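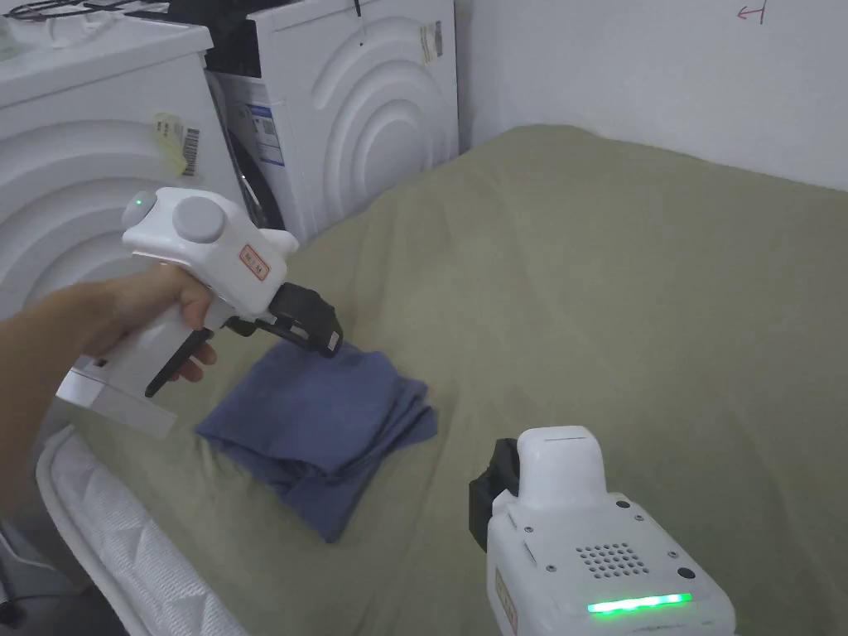 Folded blue cloth on the bed, with gripper.

Writing > Short Fiction > Guides
Search this site Go

How to Put a Story Collection in Order

by Bereket Moges

You have written the stories. You have even stopped rewriting the ones that were fine. Now comes the table of contents, a job that looks like ten minutes with a pencil and will eat most of January.

I've ordered two collections of my own and meddled with several belonging to friends. The method below is slow and uses a lot of paper.

1. Print a first and last page for every story.

You don't need the middles. A reader moving through a collection feels the join, where one story's last paragraph meets the next one's opening. Staple each pair of pages and write the title, length and narrator across the top in marker. My first book, Skivitz, ran from a 950-word thing about a dentist to a 60-page novella, and I had placed them next to each other for no reason except that I'd written them the same summer.

2. Pick the opener and put it somewhere safe.

Your best story is often a bad opener. If it's strange and takes four pages to explain its own rules, let the reader meet you first. Choose one that starts fast and sounds like the rest of the book. My editor at Groler wanted the dentist. She was right, and I sulked until Sunday.

3. Lay the rest out where you can see all of it.

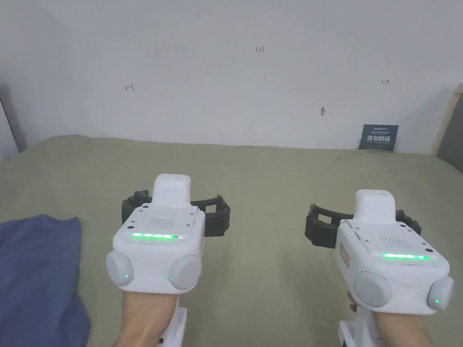

The order of a collection is hard to judge on a screen, where you get a list of titles and a false sense of calm. Spread the stapled pages in rows and walk along them, reading only the joins. Floors work if you don't own a dog. I prefer a bed with a plain cover, like the sage-green sheet in the photo, because white pages show up well on it and you can't go to sleep until you've made a decision. A blank white wall behind it is handy too, if you have tape and a forgiving landlord.

4. Separate the twins.

Every writer has twins. In Sirkevden I had two stories that ended with somebody looking at a lake, plus a third that ended with somebody refusing to look at a lake. Keep such pairs well apart, or cut one. The same goes for first-person narrators with the same sense of humor (yours).

5. Deal with the long one.

Put it last and it becomes the main course, whether it deserves to or not. Put it in the middle and you'll want something short on either side. With 7 stories, I'd try it fourth or fifth.

6. Read the whole thing aloud, in order.

It takes days. Mark any spot where you're tempted to skip ahead, then move that story or ask what it's doing in the book. "Tesfamariam," the oldest piece in my second collection, moved six times before I admitted it belonged in a drawer.

7. Choose the title story after all this.

If its title goes on the cover, readers will wait for it. Don't make them wait until the acknowledgments.

Then number the pages, send the file, and expect your editor to swap the second and third stories.

Get new guides by email once a month. Enter your address to subscribe.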